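Cunetach — meubles à tiroirs de l'atelier
Fiche de données et notes de rangement, version du 9 juillet 2024
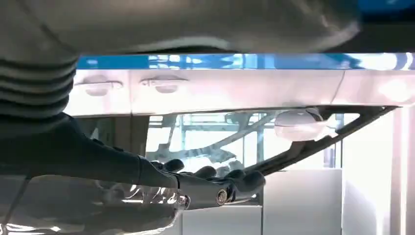 Présentation

Cunetach rassemble des images et des notes sur un sujet assez modeste : les meubles bas à tiroirs, et ce que l'on fait avec eux dans une journée de travail. Ouvrir, refermer, ranger, reprendre un objet que l'on a rangé trop vite. Le jeu contient 1 447 images fixes, dont 749 portent une annotation complète. Les autres ont seulement l'étiquette du meuble et celle de la pièce.

Les prises ont été faites dans deux lieux. Le premier est l'atelier de Clumevau, où les meubles sont anciens et de plusieurs hauteurs. Le second est le local Fomov, plus petit, avec des éléments achetés en une seule fois. Le nom du lieu se trouve toujours dans la première colonne du fichier d'index.

Ce que l'on annote

Pour chaque meuble, nous notons la façade, le bord du dessus, les poignées et les joints entre les éléments. Une façade peut être blanche et paraître rose selon la lumière ; dans ce cas on écrit les deux couleurs, la première étant celle qui domine. Nous avons longtemps hésité sur ce point et les premières fiches ne suivent pas encore cette règle.

Le mot « poignée » désigne toute prise pour la main, qu'elle soit en saillie ou creusée dans la façade. Pour les poignées en creux, le champ type prend la valeur « encastrée ». On ne distingue pas la tirette large de la tirette étroite.

Le mot « bandeau » désigne la bande de couleur qui court en haut du meuble. Parfois c'est le chant du plateau, parfois une garniture ajoutée, et sur une image il est difficile de décider. Le champ accepte donc la valeur « indéterminé », qu'il ne faut pas avoir peur d'utiliser.

Organisation des fichiers

images/ contient les images, par dossiers de 1 000 au maximum
index.csv contient une ligne par image : lieu, meuble, vue, état de l'annotation
notes/ contient les remarques de rangement, en texte simple
lexique.txt contient la liste des mots admis pour les pièces du meuble

Les noms de fichiers n'ont pas d'accents ni d'espaces. Dans notes/, au contraire, les accents sont gardés, et le codage est UTF-8 partout.

Vues et cadrages

Beaucoup d'images montrent le meuble de très près ou par en dessous. Les façades y sont souvent partielles et les proportions trompent un peu. Nous demandons d'annoter seulement ce qui est visible, sans compléter un tiroir dont on voit la moitié. Si un joint vertical sépare deux éléments, chaque côté reçoit son propre numéro, même si la couleur est la même.

Quand la lumière efface une partie de la façade, on met « surexposé » dans le champ remarque et on continue avec le reste.

Correspondance avec Jurčo

Le lexique reprend en partie celui de Jurčo, notre ancien inventaire de mobilier. Deux mots ont changé : « liseré » est devenu « bandeau », et « coulisse » n'est plus utilisé, car on la voit rarement quand le tiroir est fermé. Un script de conversion est fourni dans outils/, il ne touche pas aux remarques libres.

Limites connues

Les meubles de Clumevau sont plus nombreux que ceux de Fomov.
Le contenu des tiroirs n'est pas annoté.
Les dimensions réelles ne sont données pour aucun meuble.
Quelques fiches utilisent encore le mot « liseré ».

Suite prévue

En septembre nous voulons ajouter les meubles hauts et arriver à 3 000 images. Les corrections du lexique sont les bienvenues, de préférence avec le numéro de ligne de l'index — cela nous évite de chercher longtemps.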